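Ticket 267: Stenda vanity, mirror leans back and table rocks
Status: Closed
Product: Stenda vanity table with oval mirror, off-white gloss
Seller: Bogale
Handled by: Gadisa Kassa, Trellport furniture support

Problem as reported
The mirror leans back when anyone puts weight on the front of the table. The table also rocks from the left front corner. Both started in September after the vanity was moved from the bedroom to the front room. It was carried in one piece with the mirror attached. No parts were left over after the move.

Checked by customer before opening the ticket
Mirror screws tightened by hand. Folded card placed under the left front leg. The rocking stopped for a day and came back.

Log

9:10
Asked customer to take the card out and press on each corner in turn. Rocks left front to right rear only. Floor checked with a 80 cm level, laid both ways. Low spot found under the left front leg, and the bubble is well off the line there.

9:35
Asked which feet are fitted. Customer has the plain glides, not the adjustable ones. Older Stenda tables were shipped with either. The adjustable set is sold as Pukular feet and uses the same thread. Set of four sent to customer.

9:50
Mirror. Customer reports a gap between the mirror frame and the back rail on one side, wide enough for a coin. The lower bracket bolt turns freely and doesn't tighten. Most likely the threaded insert has pulled out of the rail – we see this when the table is lifted by the mirror. Customer confirmed one person had hold of the mirror frame during the move.

Told customer not to tighten the bolt any further and to keep the front of the table clear of heavy items until the bracket is done. New insert and bolt added to the same parcel.

10:20
Customer asked if the cabinet next to it could be pushed against the side for support. Advised against it. The scroll carving sticks out past the tabletop and the gloss chips there first.

Setup in the front room
Vanity with the oval mirror at the back. The tall white cabinet is to the left of it.

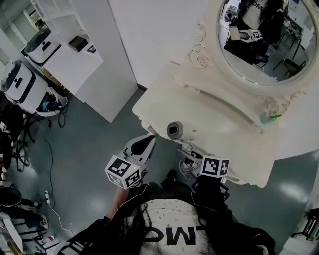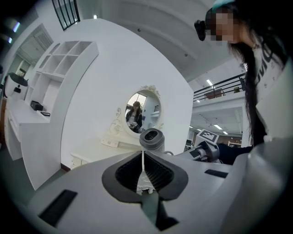
Fix
1. Mirror removed by two people and laid flat on a blanket.
2. Old insert taken out, hole cleaned, new insert glued in. Left overnight.
3. Pukular feet fitted. Left front foot turned out until the rocking stopped, then the lock nut tightened.
4. Mirror put back, lower bolt first, then the two upper ones.

Customer wrote back two days later. No rocking, and the mirror stays upright. Ticket closed. Parts not charged.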